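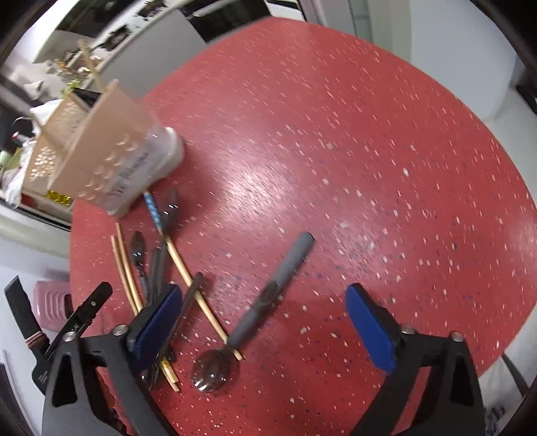 Section 4: Sorting and Putting Away Your Table Utensils

Welcome to the part of the guide most people skip, and I do hope you won't, because a well-sorted set of utensils makes every meal after it go more smoothly. This section covers the spoons, the foam grip sleeves and the bamboo sticks that go with your Beditz table set, along with any odds and ends of your own that you like to keep with them. Set aside a quiet stretch after lunch or after supper, pour yourself something nice, and take your time with it.

Before you begin

You will need a clear spot on a table, two soft dish towels, a bowl of warm water with a little dish soap, and the Ondus drawer tray (the long one, with the narrow channel down the side). If your tray came folded flat, go back to Section 3 and snap the corners together first. It is fiddly to do once the tray is full, as I learned the hard way!

Caution: Bamboo sticks can splinter and some have sharp points. Keep them away from small children while you sort, and don't reach into a pile of them without looking.

Sorting

1. Tip everything out onto the table and spread it gently with the flat of your hand until most pieces are lying in a single layer. A round table is fine for this, but work toward the middle, as sticks do love to roll.

2. Pick out the spoons first. They are the biggest pieces, and once they are gone you will find the rest much easier to see. Lay them on the first towel with all the bowls facing the same way.

3. Put any spoon with a foam sleeve on its handle to one side. These need slightly different washing, and we will come back to them in a moment.

4. Gather the plain bamboo sticks. Hold them loosely in your fist, stand them on end and tap them down on the table, so that the short ones drop below the others and can be pulled out.

5. Last of all, pick up the thin dark sticks and anything patterned, such as decorative skewers or straws. These are easily lost among the bamboo. Run your fingertips lightly over the tabletop to be sure you have them all, particularly if your table is a speckled one, where a small thing can hide in plain sight.

Note: If you can't tell whether a handle belongs to a fork or a spatula when it is half buried under other things, slide it out by the handle and don't tug upward. Tugging flips the whole heap, and then you are back at step 1.

Washing

6. Wash metal spoons in the warm soapy water and dry them right away with the second towel. Water spots are harmless, but they do show, especially on a dark, shiny bowl.

7. Wash plastic spoons by hand as well. Translucent ones go cloudy if they are scrubbed with anything rough, so a soft cloth is plenty.

8. For a spoon with a foam sleeve, grip the sleeve close to the bowl end and ease it off with a slow twist. Wash the handle and the sleeve separately, squeeze the sleeve in a towel, and stand it upright overnight. Please don't put it back on damp.

9. Wipe bamboo sticks with a barely damp cloth. They must never be left to soak. Throw out any stick that feels rough, has split at the end, or smells musty.

Caution: Do not dry foam sleeves in an oven, in a microwave or on a radiator. They shrink, and a shrunken sleeve will not go back over the handle.

Putting away

10. Lay the spoons in the wide part of the tray, nested one in another where the shapes allow. Spoons with sleeves take up more room, so they go on top.

11. Slide the bamboo sticks into the narrow channel, points all facing the back of the drawer. The channel takes sticks up to 38 centimeters long. Longer ones can go in the tall Grera jar, points down.

12. Keep patterned and dark sticks together with a loop of kitchen string, and tuck them in at the front where you can see them.

Note: Chaltu Adugna, who tested this section at her own kitchen table, likes to keep one sleeved spoon out in a cup beside the stove. If you or someone at home finds a thin handle hard to hold, that is a lovely idea and well worth copying.

Looking after the set

Check the sleeves whenever you wash them. A sleeve that slides along the handle under your thumb has stretched and should be replaced. Spare sleeves come in packs of 4, and the size is printed on the card inside the lid of the box. For trays that will not close after step 12, turn to Section 5.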